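Council vote on the Fuvley tax break

Posted in: Local Politics

millroad_dave
20/12/2024
The council passed the Fuvley abatement last night by 2 votes. Fuvley pays no property tax on the Skolley Road site until 108 jobs are filled or the term runs out. I think it's a good deal. That lot has made us nothing for years.

parcel9
No tax for 20 years is a good deal for Fuvley. The schools get nothing out of it that whole time.

millroad_dave
They get nothing from a vacant lot either.

tessb_ward3
The lot wasn't vacant. Heiskanen was leasing the back half until July and paying full rate. Read the packet.

millroad_dave
OK, I missed that. Still a small part of the parcel.

quietcorner
My problem is the job count. The first draft said 100 full-time. The final one says 108 but takes out "full-time." So a bigger number and a weaker promise. Did any member ask about it?

tessb_ward3
Ward 1 asked. The answer was that staff would follow up in writing. Then they voted anyway.

oldfairground
Every town near us does this. If we say no they go to the next county and we get to read about it. I voted for this council to bring work in and they did.

parcel9
Fluvum said the same thing before their deal and then left when the term ended. Put a payback clause in and I'd drop my objection.

oldfairground
There is a payback clause. Section on default, near the back.

parcel9
It only covers closing the site. It doesn't cover missing the job number.

quietcorner
Correct, I checked. Comments to the clerk are still open on the zoning part, so send that in.

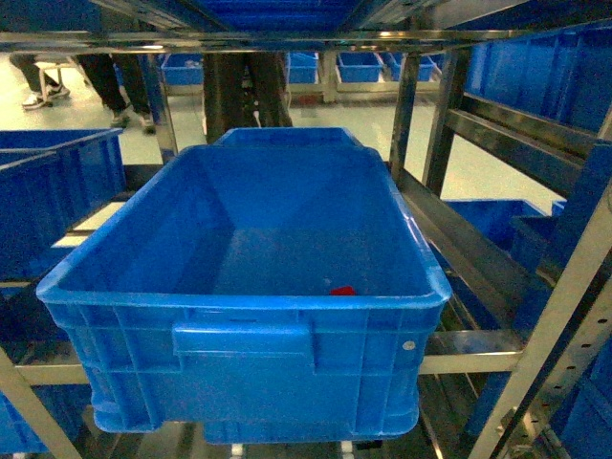
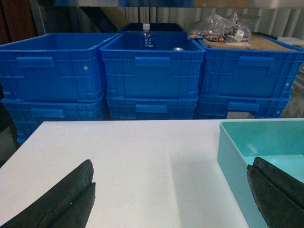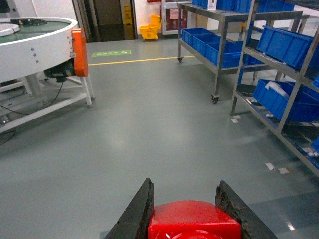 Blue crate, first picture; white tabletop, second; floor with the yellow line, third.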